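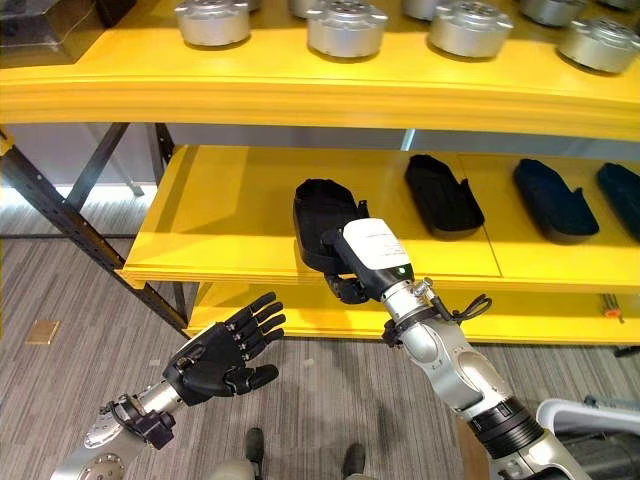

Fachbodenregal Reneck 60

Steckregal für Werkstatt, Lager und Teileausgabe. Rahmen aus schwarzem Metall mit durchgehender Lochreihe, Fachböden in Leuchtgelb. Die Vorderkante der Böden ist gerundet, damit Behälter und Schalen beim Herausnehmen nicht hängen bleiben.

Das Reneck 60 wird vor allem dort eingesetzt, wo Kleinteile und zylindrische Bauteile griffbereit stehen sollen. Auf dem gelben Untergrund heben sich dunkle Schalen und Metallteile deutlich ab, was die Sichtkontrolle beim Auffüllen erleichtert. Die Böden lassen sich ohne Werkzeug umhängen.

Technische Daten
Bodentiefe: 60 cm
Traglast je Boden: 80 kg bei gleichmäßig verteilter Last
Rahmen: Metall, schwarz
Fachböden: gelb, Vorderkante gerundet
Montage: gesteckt, Wandbefestigung erforderlich
Artikelnummer: 1688

Lieferumfang
Rahmenteile, Fachböden, Bodenträger, Wandwinkel und Montageanleitung. Behälter, Schalen und sonstiger Inhalt gehören nicht zum Lieferumfang.

Zubehör
Etikettenhalter Lulla, zum Aufstecken auf die Bodenkante
Anhänger Lulla, Farbe wählbar, Packung mit 15 Stück
Schalenset Nogueira, schwarz, länglich
Zusatzboden gelb, einzeln

Hinweise zur Aufstellung
Schwere Teile gehören auf die unteren Böden. Das Regal muss auf ebenem Untergrund stehen und vor dem Beladen an der Wand befestigt werden. Bei Reihenaufstellung die Rahmen miteinander verschrauben, Schrauben liegen dem Anbausatz bei. Zum Umhängen eines Bodens diesen vollständig leer räumen.

Pflege
Böden mit einem feuchten Tuch und mildem Reiniger abwischen. Keine Scheuermittel verwenden. Öl und Kühlschmierstoff möglichst bald aufnehmen.

Lieferung
Versand zerlegt auf Palette, frei Bordsteinkante. Die Lieferzeit beträgt 15 Werktage. Anbaufelder und Sonderfarben auf Anfrage bei Bodine Betriebseinrichtungen.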